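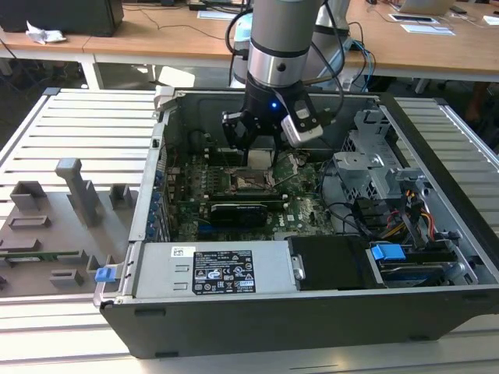
A reader in Brorkstead wrote in to ask whether a used computer is even worth the bus fare, and could we please put the answer somewhere easy to find. So we've gathered up the things people ask us most at the Lakbridge computer reuse shop, and we hope it saves you a phone call (though we do like the phone calls!).

Is a secondhand desktop good enough for everyday use?

For email, homework, bills and video chats with the grandchildren, yes, very often. What matters most is enough memory and a drive that isn't ancient. Tell us what you want to do with it and we'll steer you toward something sensible, even if it's the cheaper one.

What do they cost?

Most towers on the shelf are $68, and a keyboard and mouse are $2 for the pair if you need them. Screens vary quite a bit, so come and have a look.

Can I bring in my old one?

Please do. We took in 1,102 machines last year, and over 40 went to the after-school club in Ilto. Towers, laptops and loose parts are all welcome, and dusty is fine. We can't take the big old glass-tube monitors, I'm afraid, but the county drop-off can.
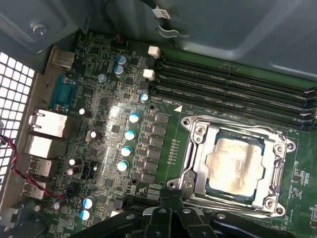 One donor asked at the counter whether we would see her family photos, and it's a fair thing to worry about. We don't browse anything. Every drive is wiped before a computer is sold, and if you'd feel better taking the drive home with you, just say so when you drop off and we'll remove it while you wait. Do copy your photos somewhere safe first, though, as we can't get them back after a wipe.

Does it come with a warranty?

You get until the end of the following month, so a computer bought in March is covered through April. Bring it back with the receipt and we'll repair it or swap it.
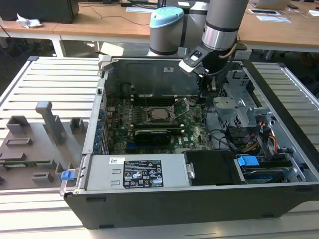

Do you deliver?

Within Lakbridge, yes, and out to Ye when the van is going that way. Call before noon and we'll tell you when the next run is. For Brorkstead and Ilto it's pickup only for now, and the back door is the easier one if you're carrying something heavy.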